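4.2 Fruit on the table: where it is kept and when it is eaten

The second part of the household study dealt with fruit that is kept out in the open, outside the refrigerator. Earlier work by our group (Tovar and Sjöberg, the Disgate survey) had asked people only what they bought and what they threw away. That left a gap between the shop and the bin, and most of what we wanted to know sits in that gap: which fruit gets put where, which pieces are in reach, and which ones are forgotten at the back of a tray.

Households in the Stastudel area were asked to go on storing fruit the way they normally did. We gave no advice on containers, covers or temperature. Each household kept a paper log for 3 weeks in September and wrote down every piece of fruit that came into the kitchen, where it was put first, whether it was moved, and how it left. In total the logs hold 635 entries. Entries that named only "fruit" with no kind were kept for the totals but left out of the comparison by kind.

Small round fruit made up a large share of the entries. Mandarins, longans, passion fruit and plums were the kinds most often kept on a table or counter. Participants tended to write these down as a group ("bag of mandarins, 1") and we asked them by phone to split the entry when the pieces ended up in different places. This happened often. A tray would fill up and the last pieces would be set down next to it on the tablecloth, where they usually stayed until someone ate them. Figure 3 has fruit both in a tray lined with printed cardboard packaging and on the cloth at its side.

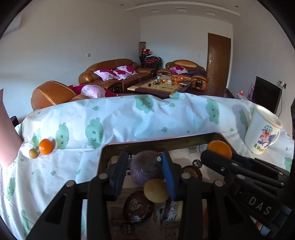

Does a mandarin keep longer in a tray or loose on the table?

In our logs the place made little difference over the first week. After that, the mandarins in trays were more often recorded as soft or moldy on one side, mostly where they had been touching other fruit.

Figure 3. Tray with mixed fruit on a table with a cloud-print cloth. A mandarin and a longan are on the cloth to the left.

Wrinkled skin needs a separate note. Several participants logged passion fruit as "gone bad" on the day the skin began to wrinkle, while others waited for the wrinkles before cutting the fruit open. The same look was therefore a reason to discard in one home and a reason to eat in another. We coded both according to what was done with the fruit and did not try to judge its condition from the log. Suominen's storage categories, which we used for the rest of the coding, have no class for this, so we added one called "skin changed, inside unknown."

Linings were also recorded. Paper towel was the most common, followed by cardboard from other food packages. Participants who used cardboard said that it was already at hand and that it kept juice off the tray. We found no link between the type of lining and how long fruit was kept, but the number of lined trays was small and the Zesus log sheet had only one line for the answer.

Fruit placed beside a tray was eaten sooner than fruit inside it. Of the loose pieces, 80 percent had been eaten by the end of the second day. Participants gave plain reasons for this in the closing interviews: the loose piece was in the way, or it was the first one they saw. The order in which tray fruit was eaten is taken up in the next section, together with the entries for bananas, which were nearly always kept apart.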